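Jaime Ramalho
10 January 2019

Okay, a short thread about "solid wood" tables, and why I've stopped believing the phrase when I see it in a listing.

My sister wants a new kitchen table. She sent me nine links. Every one of them said solid wood somewhere in the title. I read the full specs on all nine, which took most of an evening I won't get back.

Four of them were "solid wood legs." The top was something else, mentioned once, near the bottom, after the shipping terms. One said "solid wood construction," and when I wrote to ask, the seller told me construction meant the frame under the top. Sure.

The one she liked best is the Brellden, $478 on sale. Was $1000, supposedly. I went back through old listings and couldn't find a single week when it sold for $1000. If anyone paid that, please write to me. I have questions.

Also: "natural oil finish." Oil is a fine finish. But a lot of what gets sold under that name has a hard coat in it, and then the care card tells you to re-oil it every March. Re-oil what? If it's sealed, the oil sits on top and gets on your sleeves.

Kwan, the store out by the highway, has a guy who does the knock test for customers. He raps on the top with his knuckles and says "hear that?" I heard a table. I'd like someone to explain what I was supposed to hear.

What I'd do instead: look at the end of the top, where the boards stop. If the lines on the surface carry on over the edge and turn into end grain, good sign. If there's a neat strip running along there, ask what's behind it.

Then look for repeats. Printed patterns come around again if you look long enough. Real grain gets odd. It swirls in one place and goes straight in another, and the two don't match up politely.

And no, grain by itself won't settle it. Veneer is real wood too, and it can look great. Sisby sells veneer tops, says so in the first line, and charges less. I have no problem with that at all. My problem is paying the other price for it.

Someone asked about the 30-year warranty on the Fomstead. Read page two. The surface is covered for 15 months. The 30 years is for the legs.

Pale tops, for the people who asked what I mean by grain:
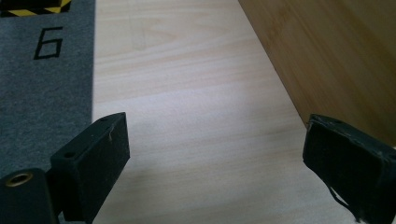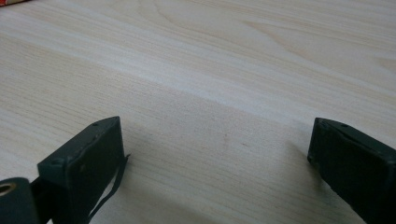 Light wood, grain on show. I wouldn't call either one solid from a photo.

She still hasn't bought a table, by the way. She's now looking at benches.

Contact | © 2019 Jaime Ramalho | Back to top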